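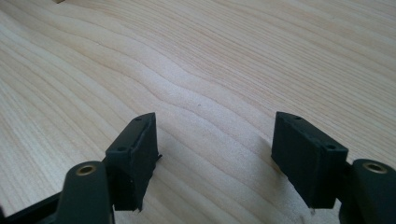

**Pale wood desktop, tiny dark speck, and now I can't stop looking at it**

Posted by clotside_kate_no_relation, Mon 23 May, in Furniture & Surfaces

I bought a desktop secondhand from a place in Clotside that sells office leftovers. It's a big plain slab, pale blond, with a long wavy grain that does a sort of S in the middle. I paid 73 dollars for it and carried it up two flights of stairs, so I am emotionally committed.

My trouble is a speck. It's dark, smaller than a sesame seed, and it sits close to where my mouse hand goes. I've wiped it with a damp cloth. I've wiped it with a damp cloth angrily. It may be a knot, it may be a crumb that got sealed in by whoever finished the thing, or it may be a bit of dirt that has simply decided to stay. I can't feel anything with a fingertip, but my fingertips are not what they were before I carried a desktop up two flights of stairs.

Things I'd like to know:

- How do I tell whether it's in the wood, in the finish, or on top?
- If it's on top, what gets it off without leaving a shiny patch that's worse than the speck?
- Is this real wood or a picture of wood? The shop's label said "Mellor top, natural," and the shop's explanation of the label was "it's natural."
- Should I put some kind of finish on it before I start spilling coffee? I have half a can of Flandent hard wax oil left over from a shelf.

I don't own a sander. I do own a kitchen sponge with a scratchy side, and I'm told that's how people get into trouble.

---

**sawdust_in_my_tea**

Put the sponge down.

First, find out what you bought, because everything else depends on it. Go to the end of the slab and look at the edge. On solid wood, the lines on top carry on over the corner and turn into end grain, which looks like a bundle of straws seen from the end. With veneer you'll see a thin skin on top of something else. With a printed surface the edge is usually a strip glued on afterward, and the pattern on top stops dead when it gets there. Then look over the whole top for twins. Printed patterns repeat, and trees don't go in for that much. If your S has an identical cousin a couple of feet away, you have your answer, and you also have a perfectly good desk that will shrug off coffee better than mine does.

Now the speck. Get a flashlight and lay it almost flat on the desk so the beam skims across. Anything sitting on the surface throws a little shadow. Anything under the finish won't, although a sealed-in crumb sometimes makes a tiny bump that catches the light. A magnifying glass helps if you have one. So does the phone you are presumably already holding.

If it throws a shadow, try your fingernail, then the edge of an old plastic card held low. Push along the grain. If it's gummy, put a drop of mineral spirits on a cotton swab, try it on the underside first, then touch just the speck and wipe it dry. Leave the window open and don't leave the swab balled up in the trash.

If it's under the finish, the only way to get it out is through the finish. You'd be swapping a dot for a crater. I have made that trade and I still put a lamp on it.

If it's a pin knot, congratulations, it's part of the tree. They don't come out. They aren't supposed to.

On the oil: hard wax oil needs bare or previously oiled wood. Over varnish or a printed top it'll sit there being sticky until October. To check, put a drop of water somewhere out of sight and come back in 16 minutes. If it has soaked in and left a darker spot, the wood will take oil. If it's still a neat bead, there's a finish on there already and you can save the Flandent for another shelf.

---

**brulel_fan**

just use Brulel paste on it, works on everything. got 19 years of candle wax off my mother in laws sideboard

---

**sawdust_in_my_tea**

Brulel has grit in it. It will take the speck off, along with the finish around the speck. Fine on a stove. Please don't.

---

**flatpack_widow**

Agree with most of the above, but I'd wait a week before doing anything at all. We spent 2,000 dollars on a dining table once and I found a dark dot on it the first evening. I knew where it was the way you know where a wasp is. Then we ate spaghetti on it for a while, and today I couldn't find it without a search party.

If it's still driving you up the wall, turn the top end for end before you fix it to the legs. The speck goes to the far side, under the monitor. Check for predrilled holes underneath before you get excited, mine only lined up one way.

---

**clotside_kate_no_relation**

Update. The edge has the bundle of straws, so it's real wood. The water drop stayed a bead, so the oil goes back in the closet. Flashlight test: no shadow that I could see, though I did discover a long scratch near one corner that I had been perfectly happy not knowing about.

I'm calling it a pin knot and turning the top around on Saturday. What does anyone use on scratches?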